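Notebook > Optics bench > Thermal core tests

We use cookies to remember your login and display settings. OK / Manage

15 April 2021 – Vorska core, non-uniformity and focus drift

Great day on the bench. The second Vorska core finally came up on the new firmware and the picture is so much cleaner than last month's that I called Kazue over before I'd even saved a frame. Fixed pattern noise is nearly gone in the middle of the field. You still get a little cool ring in the corners when the lens has been sitting in a draft, but it settles after two shutter cycles and stays settled.

Setup as before: core on the short rail, Brovix blackbody at the far end, shroud on, fan off. I let everything soak for 165 minutes before taking data (lunch, mostly). Kazue wants the soak cut down and I think we can do it, but I'd like one full set with the long one first so there's something to compare against.

Took 104 frames at each setpoint, shutter correction before every batch. Bad pixel map went from 1154 entries on the old firmware down to a list I can read on one screen – a huge change, and I double-checked that it was loading the right map. It was. The row noise Andri complained about is still there if you stretch the contrast hard. At normal gain I can't find it.
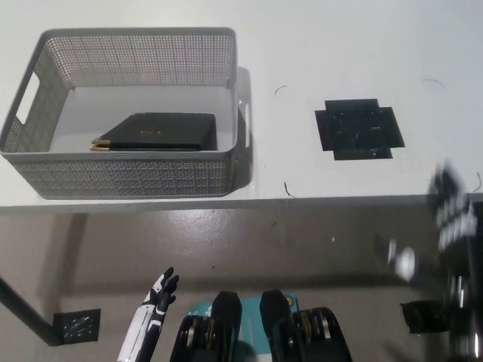

Basket with black book, white table.

Focus drift was the fun part. With the lens at room temperature the bar target is crisp at the marked position. Warm the housing up and the best focus walks toward the near stop, smoothly, no jumps, which is lovely because a smooth curve is something we can put in a table. Cooling back down it comes home to almost the same place. The small gap left over looks like backlash in the focus gear to me. Andri Stöckli thinks it's the adhesive under the front element. We have a coffee riding on it.

To settle it: run the focus motor past the mark and always approach from the same side. If the gap closes, it's the gear and I get my coffee. Salameh has a spare focus assembly with the anti-backlash spring, so worth asking for that too before we start taking lenses apart.

Pan tilt head, quick notes. Put the dummy weight on and ran 100 back-and-forth moves between the two presets at half speed. Repeatability was good enough that the overlay crosshair sat on the same bar every time I looked. At full speed there's a small wobble on the stop, gone by the time the image refreshes twice. I love this head! The cable wrap does rub on the left side of the yoke near the end of travel, so don't leave it running overnight until that's been rerouted.

The Korham video board drops the visible channel if you power it after the thermal core. Power it first and it's fine. Wrote this on tape on the supply as well.

Next:
– one-sided focus approach, three warm/cool cycles
– shorter soak, same setpoints, compare corners
– reroute yoke cable
– Kazue Kamata to rerun the row noise script on the raw frames, they're in the shared folder under today's run
– rooftop test stays in June, we'll want the sun loading by then

Leaving the blackbody on at the lowest setpoint for tomorrow. Shroud stays on, please.

Back to top | Contact the bench team | Internal notebook, all rights reserved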